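The Panyasiri desk drawer got its yearly clearing out on Dec 17, 2020. It gave up 146 things, and 68 of them were for writing with, a fair number in the loosest sense. Most went straight to the bin. A few earned a page in the gallery.

## Blue pen, at rest

Tan paper on a white board, three short lines in dark ink, and a blue ballpoint lying across it. My handwriting has been called worse things than illegible.
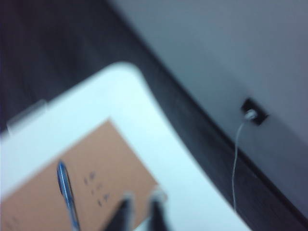 ## Blue pen, up close

Same drawer, more blue plastic. I like a pen with a long pocket clip, though I haven't owned a shirt with a pocket since the Jorkham office closed.

The ribbed grip is a nice touch, and so is being able to see the refill — a dark little tube running down the middle.
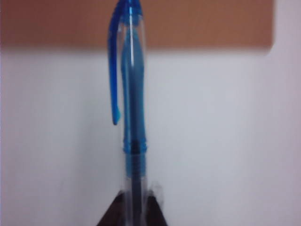
I used to buy pens in packs of 4 from the Cakance shop, always in July, always convinced I was out. The other drawer is next. It holds rubber bands, one key to something in Plalach, and takeout menus I intend to keep.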